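4. Zeroing the load cell before a static firing

The Istel amplifier has a button marked AUTO ZERO. The brochure says one press is all you need. Treat that claim with suspicion. The button zeros whatever load is on the cell at that moment, including a hose someone left leaning on the thrust frame.

4.1 Switch on the amplifier and leave it for 18 minutes. The Trascombe data sheet says 10. We have yet to see a unit hold steady that early.

4.2 Confirm that the igniter leads are shorted and the firing key is out of the panel.

CAUTION: Do not zero the cell with a live igniter connected, whatever the panel lamp shows. The lamp tells you about the lamp circuit.

4.3 Mount the inert motor case. Tighten both clamp rings by hand, then a quarter turn with the wrench.

4.4 Press AUTO ZERO once. Write down the reading, then wait and write it down again. If the two differ by more than 2 counts, go back to 4.1.

NOTE: The display rounds. A reading of 0 on the front panel can hide real drift, so take your numbers from the logger.
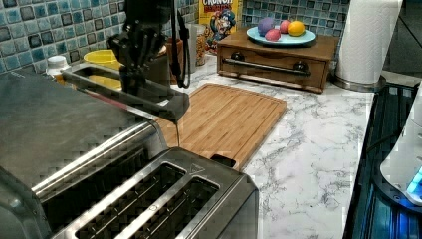 According to Catinca Moldovan, the wait in 4.1 could be cut if the amplifier were left on overnight, and she has asked for the step to be rewritten. Maybe so. The Cleltdale stand tried it in September and got good zeros on some mornings and poor ones on others, with no pattern in the log. The step stays as written until there is better data.

4.5 Hang the check weight from the calibration arm. Let it stop swinging. Compare the logger value with the card taped inside the cabinet door.

4.6 Remove the weight and check that the reading returns to zero. If it doesn't, look for a rubbing cable or a bent flexure. Don't press AUTO ZERO again to make the number look right.

4.7 Repeat 4.5 and 4.6 twice. Sign the sheet only if all the results agree with the card.

CAUTION: "Self-calibrating" on the cell label refers to the electronics. It does not cover the arm, the flexures or the bolts. Inspect those yourself.

If the cell still fails after 11 tries, pull it and fit the spare. Check the spare the same way, even if its certificate is new.

Related sections
3. Bolting down the thrust frame
5. Igniter circuit checks
6. Logger settings and file names
Costache clamp rings: wear limits
Revision notes, 8 May 2024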